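About > Who We Are

Last updated 13 Nov 2020

About Takska House

Takska House is a small Christian ministry school and guest house for families who are getting ready to serve away from home, or who have just come back and need somewhere quiet to land. We have 16 beds, one very long kitchen table, and a classroom that used to be a feed store. People come to us from all kinds of churches and stay for a week, a month or a whole term, and we love having them!

How it started

Getsemaní Arellano grew up in a house where there was always somebody extra at supper. Her parents hosted traveling pastors, nurses between postings, and once a whole youth choir whose bus had given out (they slept in the hallway and sang at breakfast). Years later, after two long stretches of mission work overseas, she came home tired and a bit lost, and what she wanted most was a place like that. So she started praying about opening one.

The Villaseñor family had an old farmhouse on Tatside Road that had been sitting shut up for a while. They offered it to her for a season. That season is still going. The first guests arrived in September, before the upstairs had doors, and they were very good about it.

Eva, who taught our first class, still teaches it. She covers language learning, culture shock, and how to keep a prayer life going when your days have no shape to them. She also bakes, so class tends to run over.

What a week looks like

Mornings begin with prayer at the kitchen table at 7:30. Come in your slippers, everyone does. Classes run from nine until noon, and the afternoons are left open on purpose. Some guests walk down to the creek, some nap, some sit on the porch with a member of our care team and talk through the hard parts of the last few years. We eat supper together every night, and Thursdays are for sharing stories with folks from the local churches.

Children are a full part of life here. They have their own morning group with songs, Bible stories, crafts and lots of time to just play. Kids who have moved a lot carry more than they can say, and we want them to leave with friends and a few good memories of their own.

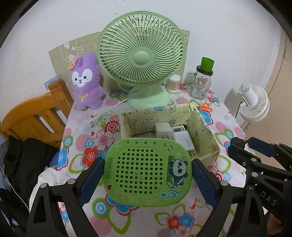
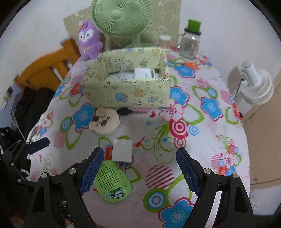
A green toy panel and, in the second photo, a green panda speaker on a flowered sheet.

What we believe

We hold to the historic Christian faith as it is set out in the Apostles' Creed. Our staff come from several traditions and we don't ask guests to sign anything. If you are worn out, angry with God, or not sure what you think anymore, you are welcome at the table just the same.

How we are supported

We ask for $200 per family per week, and $400 for the weeks that include the full class. If that is out of reach, please write to us anyway. A fund set up by our partner churches covers the difference, and we have never enjoyed spending money on anything more. Our letter goes out every other month to 600 homes, and many of those readers are former guests who send notes, quilts, seed packets and (last fall) a great many pears.

Come and see us

Write to the office with your dates and the ages of your children, and tell us about any food allergies. Day visitors are welcome on Thursdays from four o'clock. The Tatside Road turn is easy to miss after dark, so look for the blue mailbox just before the bridge.

Related pages

Plan Your Stay
Meet the Care Team
Eva's Reading List for New Arrivals
Thursday Story Suppers
Notes from Former Guests
Give to the Family Fund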